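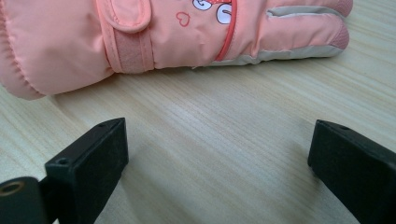

Kids winter gloves – what are you all buying, and is there any point paying more

Forum > Family & Home > Clothing and Gear
Thread started April 2018

slushpuppy_mom
OK so end of season sales are on and I want to stock up now for next year instead of panic buying in January like always. Two kids, 4 and 7. The 4 year old hates anything with fingers, the 7 year old says mittens are for babies. We went through five pairs this winter. FIVE. Mostly lost singles, one pair the seam went at the thumb, one pair just never dried out properly and started to smell.

What do you buy? Do you size up? Do clips work or do they just end up with a clip and no glove?

Budget is not huge. Saw the Hullia padded ones marked down to 21 dollars but thats still a lot for something that lives in a gutter by February.

northgate77
Size up one, not two. Two and they can't hold a sled rope, the fingertips fold over and they take them off. Then you're carrying them.

We had Hullia for two winters. Warm, yes. Waterproof, no, whatever the tag says. Fine for dry cold, useless for building a snowman.

pickle_barrel
Cheap ones, six pairs, all the same color. Lose a left, you still have five lefts. Best thing I ever did and it cost less than one "good" pair

ketteringe
^ this works until they need to be out longer than twenty minutes. Cheap knit ones are wet through by the end of the driveway. My daughter's school does recess outside down to pretty low temps and she'd come home with red hands.

pickle_barrel
Didn't say knit. Cheap padded. Supermarket ones. They hold up ok

ketteringe
Fair enough, I read that too fast. Which supermarket? Ours only ever has the stretchy ones by the checkout.

pickle_barrel
The big one out by the highway in Wusov, seasonal aisle at the back. They put them out way early, like when its still shorts weather, and by the time it snows there's only adult XL left.

slushpuppy_mom
Wusov is 30 miles for me but my sister goes past there. Will ask.

Has anyone got opinions on long cuff vs short cuff?? The 7 yr old has a coat with those inner knit wrist things and nothing goes over or under properly.

tallgrass_dad
Long cuff, over the sleeve, with a pull cord. Snow gets in at the wrist, thats where all the wet comes from. People blame the fabric and its the gap.

If the coat has inner knit cuffs then: glove on first, then knit cuff over the glove, then coat sleeve down. Takes forever but stays put. Short cuff for that, come to think of it. So it depends on the coat, sorry, I've just argued with myself

northgate77
Disagree on pull cords for a 4 year old. Can't do it on their own and preschool staff won't do it for fifteen kids. Elastic cuff. Velcro strap if you must but velcro packs full of snow and stops sticking by week three.

tallgrass_dad
Velcro you can clean out with an old comb. Two minutes.

northgate77
I'm not combing a glove

ketteringe
I comb the velcro. Not even sorry.

mossy.fern
Can I put in a word for mittens until age six at least. Fingers together stay warmer. Ours wore thin fleece gloves inside big mittens, so when they needed to do a zipper they could pull the mitten off and still have something on. Also the fleece ones dry overnight on their own.

slushpuppy_mom
The layer idea is good, hadn't thought of that. Do the mittens need to be huge?

mossy.fern
One size up on the mitten, true size on the fleece. Try them on together in the shop and get them to pick up a coin. If they can't get the coin, too big.

windowbox
Drying is where most people go wrong imo. Do NOT put padded gloves on the radiator. Did that with a pair and the outer went stiff and kind of crackly and the filling clumped up in the fingers. What works for us:

shake them hard, outside
pull the lining out if it comes, but don't yank it or you'll never get the fingers back in
stand them cuff down over something, we use the tops of empty bottles
near the heat, not on it
turn them round before bed

Dry by morning unless they were dropped in an actual puddle.

pickle_barrel
The lining!!! Whoever designs gloves with a lining not sewn down at the fingertips should have to dress my kids at 7.40am every day for a year

windowbox
Use a wooden spoon handle to push each finger back up. Slow but it goes.

tallgrass_dad
Check that before buying. Pinch the fingertip, inside and outside, and pull. If the lining slides, put it back on the rack. That's my only rule now.

slushpuppy_mom
Adding pinch test and coin test to the list. What about washing? Tags always say hand wash only and I'm not doing that, I'm just not.

ketteringe
Machine, cold, gentle, inside a pillowcase, no softener. Softener ruins whatever water resistance there was. Been doing it for years, never lost one. Close the velcro first or it grabs everything.

northgate77
Killed a pair that way. Seam split.

ketteringe
Was it going already?

northgate77
Probably yeah

lurker_in_prekby
First post, been reading a while. For the lost gloves thing, we have a kids clothing swap here in Prekby every fall in the old library hall and they have a box just for single gloves. People bring the odd ones. Last time they'd been keeping a tally on the wall, 117 single gloves in and most of them went out again. My son wears one blue and one green and does not care at all. Might be something like it near you?

slushpuppy_mom
Oh I love that. Nothing here that I know of but I could ask at school, their lost and found is overflowing anyway!

mossy.fern
Color does matter for finding them though. White or gray gloves in snow, gone. Bright pink, orange, red, you spot it from across the park. We've got back three or four that way, somebody hangs them on the fence and you can see them from the car.

pickle_barrel
My middle one only wants black. Gone within the week every time

tallgrass_dad
Clips: metal ones, not plastic. Plastic snap in the cold. And the string through the sleeves still works fine, you just can't call it mitten strings to a 7 year old. Ours got told it was climbing cord.

northgate77
String through sleeves is not allowed at our school, fyi. Playground equipment. Check before you bother threading it.

tallgrass_dad
Didn't know that. Ours never said anything but yeah worth asking.

windowbox
Same here, no strings, no scarves either. Clips are ok as long as they're short.

ketteringe
Back to what brand: Koutsoukos do a plain padded one with an elastic cuff, lining sewn in. Not cheap full price but the outlet has them in spring. We handed one pair down twice. Thumb has a reinforced bit where they chew it, or ours chew it anyway.

northgate77
Koutsoukos run small. Go up one even if you normally don't.

ketteringe
Hm, ours were true to size. Older pair though, might have changed

pickle_barrel
Still say six cheap pairs

slushpuppy_mom
Ok so plan is: fleece liners plus mittens one up for the little one, elastic cuff gloves for the big one if they pass the pinch test, two or three cheap spare pairs from Wusov if sister can find any. Bright colors. Name in the cuff with laundry marker. Short metal clips.

Does laundry marker stay on that shiny stuff or does it bleed?

windowbox
On the shiny outer it rubs off in a few days. Write it on the care label inside. Or iron-on tape, but again on the label, NOT the outer, it melts.

mossy.fern
Seconding label. And phone number, not just the name. Got one back that way from a lady at the bus stop.

slushpuppy_mom
Perfect thank you all. Will report back if the outlet has any of the Koutsoukos left in a 7/8

lurker_in_prekby
If you do start a singles box at school, put lefts and rights in seperate bins. Ours didn't the first year and it was chaos.

Views: 2,404
Reply to this thread | Back to Clothing and Gear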